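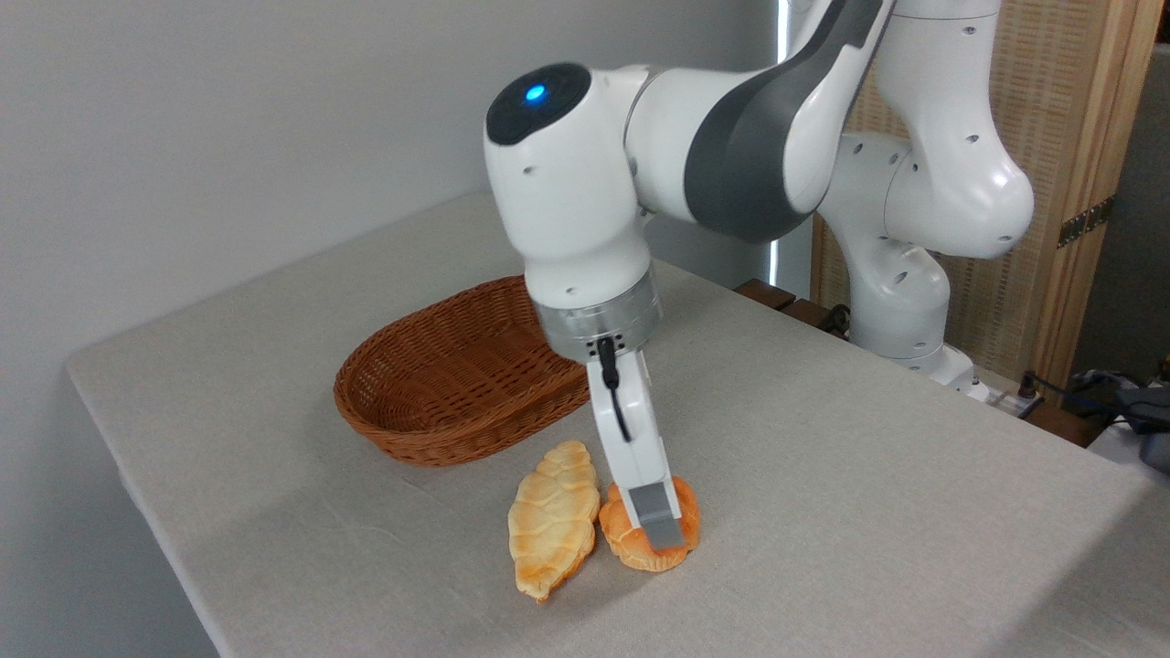

Matlala tablecloth in light gray, shown on a rectangular table.

Matlala Tablecloth by Brunorley
$50, any color, standard size

A tablecloth has one job, which is to take the blame for dinner. The Matlala does it quietly. It has the slubby texture of linen, enough weight to hang straight, and a color that goes with plates you inherited as well as plates you chose.

We've sold tablecloths long enough to know that most people own a good one and never use it. It lives in a drawer, folded in tissue, waiting for guests of sufficient rank. The Matlala was meant for a Monday. Put soup on it.

Colors
Light gray, oat, brick, and a dark green that Ntombi Mokoena in our design room insists on calling Pond. We lost that argument in December and the label has been printed.

Sizes
Standard fits most tables for six. Long is 139 inches and is for people with a large family or a very optimistic table. If you're between sizes, go up. A short tablecloth looks like outgrown pants.

Washing
Cool wash with similar colors. No bleach. Tumble dry on low and take it out while it's still a little damp, or leave it in overnight and meet the wrinkles in the morning like the rest of us. Iron on the back if you iron. For red wine, blot, rinse cold, and stop rubbing. Candle wax should be left to harden, then lifted with the edge of a spoon.

Expect it to shrink up to 2 percent in the first wash. The sizes listed already allow for this, so please don't write to tell us it arrived too big.

What customers say
"Survived my brother's birthday. The chairs did not." Tshepo Makhubela
"Nice weight, and the hem is straight all the way along. I checked. Took off a star because Pond is green." Purificación Soler

Shipping and returns
Orders leave the warehouse within five working days. Unwashed cloths can come back for a full refund. Washed cloths can't, and we can tell, even when you've folded it along the original creases and put the sticker back.

Goes with
Ikeck napkins, set of four
Lenier table runner, if you feel the tablecloth needs a tablecloth

Page updated 5/29/23. Long size in brick is out of stock until the next delivery.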